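School run changes on Daly Road start in August

I've walked my two down Daly Road every school morning for the past few years, so I was very glad to see the new crossing plan pinned up outside the library in Plosness. It's going ahead! Work starts in August, while the children are off, and the aim is to have it all painted and lit before the first bell of term.

The main bit is a raised zebra crossing by the bakery, where most of us cross anyway (or make a dash for it, if I'm being truthful). The 20mph zone will be stretched by 800 metres so that it takes in the bend by the playing field, and the bus stop moves a little way up the hill so drivers can see past it. Parking on the school side goes from 8 until 9 in the morning and again at home time. That last one will be grumbled about, I'm sure.

Kathleen Scanlon, the head, told me 279 children now walk, scoot or cycle in, and she'd like more. "Parents keep saying they would let them walk if it weren't for that one crossing," she said. I'm one of those parents, so fair enough.

Not everyone is happy. Keegan Boychuk runs the tyre place opposite and reckons he'll lose his morning drop-offs - he wants the parking ban cut to half an hour. Declan Geraghty from the roads team said they'd look at it again after the first term, and he was quite patient about it, given that the meeting went on until well past ten at night. A petition asking for the crossing had 572 names on it by then, mine included.

We're also getting our crossing patrol back. Bláthnaid Ní Bhriain starts on the first morning of term and will be out from 8.20, and there's a walking bus leaving from the Fullo car park with room for 10 children to begin with. If yours would like a place, ask at the school office. They'll need a coat you can see in the dark, as those mornings do get gloomy by half-term.
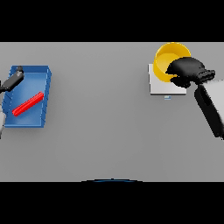

Blue tray on the left in both.

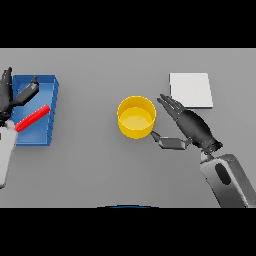

One more thing for drivers. While the crossing is being built, Daly Road will be one way, downhill only, with the diversion going round by the church. Cyclists can still use it in both directions, but you'll have to get off and push past the bakery. I'm planning to leave the car at home that week and see how we get on.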